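From: Florence Carrier
To: Climholm Players list
Subject: Re: [climholm-players] Props and bits for the talent show sketch

Hi all,

Jocelyn Gauthier wrote:
> Can somebody tell me what we've got for the talent show sketch and
> what we still need to find? I've got the Tullach hall from 7 and I don't
> want to be hunting for a microphone at ten to, like last April. Also the
> music stand droops. It drooped all through Adwoa's song. Is anyone
> going to look at it?
>
> Budget is 60 pounds for the lot, and that includes tape.
>
> Jocelyn

Right, I've had a go at this, so bear with me, it's a long one.

The music stand first, as that's what you asked about most crossly. We're using the black one with the holes in the desk, and not the folding wire one, which I'd like to see go to the tip (sorry Francine, I know you bought it). The black one is a nice plain thing and looks right on a stage from any distance. I think the droop is just the screw behind the desk wanting a proper tighten, and people have been doing it up with their fingers for years and then putting a whole ring binder on it. One or two sheets only, please! If Adwoa needs all four pages of the song she can have them shrunk on the library copier.

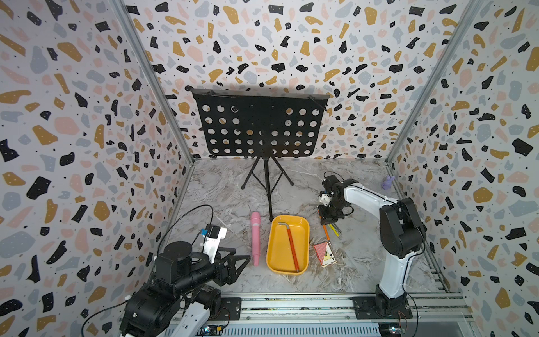
The microphone is the other thing. I'd like to stick with the pink toy one for the whole sketch. Jaxon was keen to borrow a real one from the band, but it's a sketch about a terrible talent show and the joke goes if Adwoa walks on with something that looks expensive. It only has to be held, it doesn't have to work, and the sound is coming off Jaxon's laptop anyway. What I would ask is that whoever has it last puts it back in the Majimbun bag and not in their coat. We've lost two plastic trumpets that way.

Then the card trick. Francine, are you still doing it between the song and the dog bit? I've got you down for 90 seconds, and in the read-through you took a good deal longer than that. I don't mind which trick it is so long as it ends with a card being held up, as that's the cue for the lights. If you've changed it, tell Jaxon before the night and not on it.

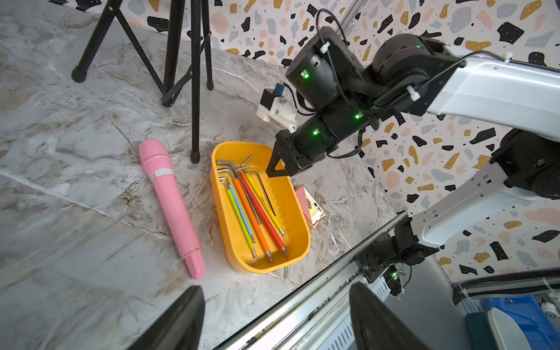

Tools next, because I know somebody will ask who's got them. I want one little kit that stays with the props from start to finish, so we're not sending people out to car boots in the dark. The hex keys are living in the yellow plastic tray and I'd love them to stay there. They're the sort with coloured handles, so we can shout 'pass me the red one' across the stage and skip all the squinting at sizes - I don't know why we ever put up with the plain ones. Please put each one back after you've used it. I'm not policing it, I'm just asking nicely, once.

Things we still need:

A cloth for the judges' table, dark, any size bigger than a double sheet.
Three score paddles. I can paint them if somebody cuts them.
A bell. Jocelyn, has your sister still got hers?
Tape. I've seen Surkex do a decent cloth one but I'm not fussy.

I haven't spent anything yet, so all 60 is still there. I reckon the cloth is the only thing that might cost real money, and even then only if we can't find one in a cupboard.

Could I have the paddle shapes by the weekend before the dress run? And if anyone would rather be excused from painting duty, say so now and I'll put you on chairs.

Jocelyn, I can be at Tullach by half past six if you leave the side door on the latch.

Love to all,
Florence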